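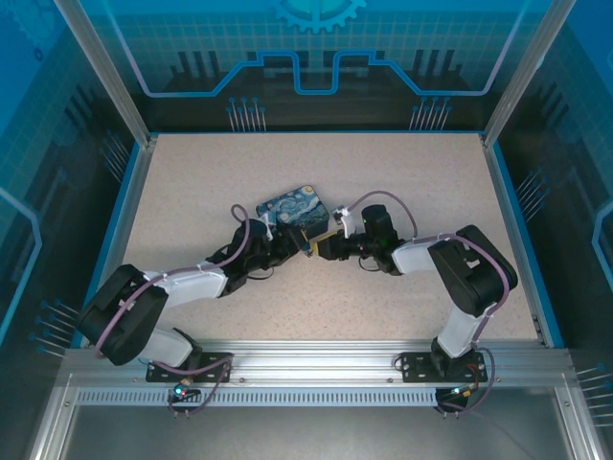
Why do we rest bread dough before shaping it?

Resting lets the gluten relax, so the dough stretches when you ask it to and doesn't spring straight back at you.

Welcome back, everyone, and thank you for leaving the benches so tidy after our October session! For the Mostyn loaf you'll each need 543 g of flour and 300 g of water, plus 8 g of salt and 5 g of dried yeast. Mix until there's no dry flour left in the bowl, cover it with a damp tea towel and go and put the kettle on – around 20 minutes is plenty, and a bit longer won't hurt on a cool morning.

When you come back, tug gently at one edge. If it tears, cover it again and have another cuppa. If it stretches, tip it out and start folding, turning the dough a little each time (my own folds are never very even, so please don't fret over yours).

Bring your notes on flour colour and flavour next time.

Sioned Lewis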